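Wed 25 September

I have been meaning to write up the limescale figures since May, when I fitted the scale filter under the kitchen sink. The unit is a Dillix inline cartridge, the smaller of the two they sell, rated for 800 litres between changes. Water in Zandadstead is hard enough that a kettle left alone will grow a crust in a fortnight.

## Fitting

The cartridge goes on the cold feed, after the isolating valve and before the tap tail. Mine is piped in 15 mm copper, so I cut out a short section and used compression fittings at both ends. The instructions show the flow arrow pointing up. The paper label on the cartridge covers half the arrow, and I put it in upside down the first time. Flow was noticeably poor. Turning it round took ten minutes and a towel.

One fitting wept overnight. I nipped it up a quarter turn and it has been dry ever since. I did not use tape on the olives, although a smear of jointing compound would have done no harm.

## Measuring

I put a cheap turbine meter in line with the filter. It reads whole litres only and has no reset button, so everything is done by subtraction. The reading this morning was 1,476, and it was not at zero when I fitted it. I did not write down the starting figure until the second week, so the first cartridge's total is an estimate and I have left it out of the comparison.

Hardness was tested with drop kits, counting drops until the sample turned from red to blue. Each drop is one degree. The colour change is easier to judge by daylight against white paper; under the kitchen lamp I was consistently one drop late. I ran each test 3 times and took the middle result.

With a new cartridge the filtered water turned at 4 drops. It held there for most of the rated life and then climbed quickly over the last week or so. There was no useful warning in the taste. The kettle element showed a faint white bloom a few days after the drops started to rise, and that is the sign I now go by.

## Tea, cloths and other side effects

Tea is clearer and loses the film on top. Coffee is flatter, and I have gone back to unfiltered water for the cafetière. The iron has stopped spitting white flakes, so printed cotton and table linen can be pressed face up again. I still do dark things inside out.

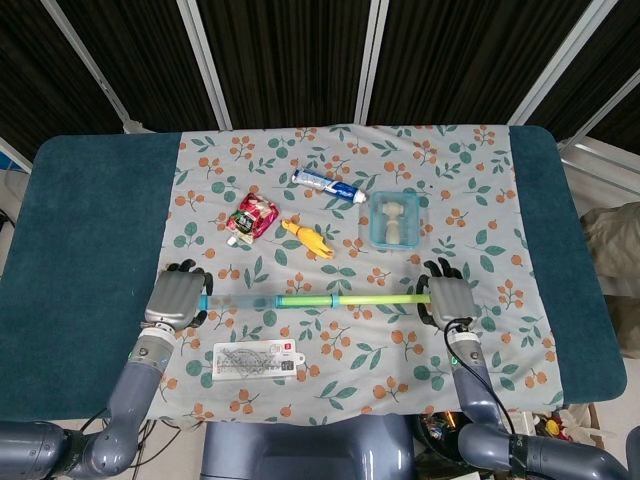
*Berry-print tablecloth, still a little creased towards the middle.*

Soap needs adjusting too. I cut the washing-up liquid by half and still had too much foam. The washing machine is on a separate feed and gets hard water as before, so the powder dose there is unchanged.

## Next

The Hirkard cartridge has the same thread and costs less, but its rated capacity is given in months, with no litres stated. I have one on the shelf and will fit it when the present cartridge reaches six drops. The meter reading goes on masking tape inside the cupboard door this time, before the water is turned back on.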